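Subject: Re: [shape-blocks] Board under the blocks, and which plastic
Date: Monday, September 24, 2018

> I'm getting ready to order a second set for the Hitora room and have
> two questions before I do. First, does anyone put a board under
> the blocks, or do you set them right on the table? Ours roll into
> the holes in the pegboard top or catch on them. Second, is the
> Gendard set worth the extra over the Dandix? The shapes look the
> same in both catalogs.

We use a board. Ours is maple, planks glued side to side, and it lies right on the blue metal pegboard top with nothing holding it down. It is heavy enough to stay where it is. We tried a thin mat in February and the edges curled, so that went in the closet.

The blocks stand flat on the maple, the small ones included. The color grouping works well on it too. Ours goes red for a cylinder and the six-pointed star, blue for the cube and the triangular prism, green for the five-pointed star and another cylinder, and yellow for the hexagon and octagon.
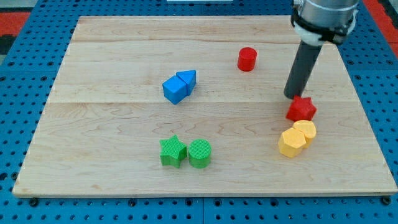
The yellow pair is the one people mix up. If you are sorting by shape, put the hexagon and octagon out last, or leave one in the box until the others are done.

On the second question, I have only handled the Dandix set for an afternoon. The pieces were lighter and the points on the stars were more rounded. The shapes were fine otherwise. If the blocks are going to be stacked a lot I would pay for the Gendard. For sorting I would save the money.

For the board, Lehtinen cuts maple to size. Ours came to 298 with delivery and took 14 days. Ask for the edges to be sanded. They don't do it unless you say so.

I wipe ours with a damp cloth and dry it right away. No oil so far.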